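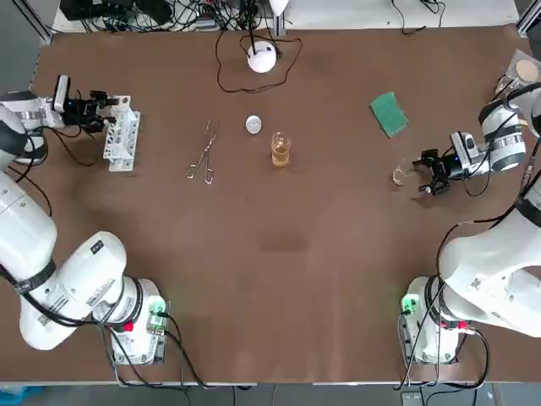 Fig. 1. Bench 2 at Hatden, both arms, glassware laid out.

Work placement report, handed in 21st September

I was at Hatden for the whole of the placement, mostly on the sample prep side. The question I set myself was what happens to the technicians' day when the arms take over the handling. Not the chemistry, that is the same as before. Just the fetching, lifting, putting in racks.

Methods. Sat in on shifts, talked to 14 people, read the shift logs. The logs had 3749 entries, of which I got through 1329 before time ran out. Most are one line long. Some are just initials, which was no help.

What people did before. Every sample was moved by hand, glass out, glass back, rack, wipe down, write it up. Sore wrists came up a lot in the interviews. So did boredom, but also chatting, which I had not expected to be writing about. You can talk while you rack tubes. You can't really when you are watching a screen for a fault. 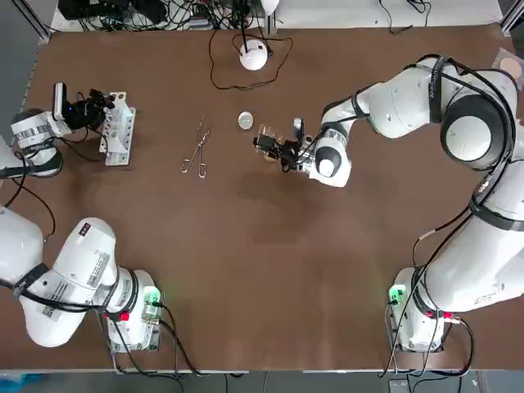

Nghĩa Lò told me the job had got lighter and lonelier, and that the second part was missing from the training day altogether. Other people said much the same but less neatly. Tuva Tangen disagreed and said she would never go back to doing the racks, she gets home with energy left.

New tasks. Setting out the bench, checking it, restarting after a stop, logging the stop. Elo (the scheduling software) hands these out in 16 minute slots. People hate the slots. A restart can take two minutes or half a shift and Elo doesnt know the difference, so the late ones show up red next to your name.

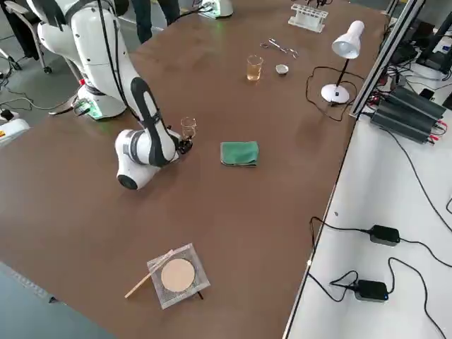
Skills was my second heading and the hardest to get evidence for. The older technicians worry that newer staff won't learn to handle glass properly. I think this is half right. Somebody still has to decide what goes where, and with a beaker in the gripper and another one standing full of yellow liquid on the same table, the layout matters. That's judgement, but it isn't paid as judgement. The grade is still "bench assistant", same as before the arms.

Pay and hours. No jobs lost so far. Two posts not refilled, from what I was told, I could not get this confirmed. Night cover starts in October and will be one person for the row, which worried nearly everyone.

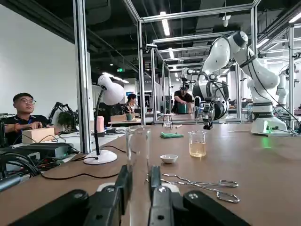
Fig. 4. The row from bench level, people at work further down.

Comparison with the reading. Ocampo's chapter says automation moves effort from hands to attention. Fits. Plesatov says workers get more control over pace, and I did not find that at all, at least not with Elo running the slots.

Recomendations. Drop the fixed slots for restarts. Two people on nights. Regrade the bench set-up work. Ask the technicians before the next change and not after it.

Limits: one site, short stay, I only read part of the logs. Interview notes are in Appendix B, consent forms with my tutor.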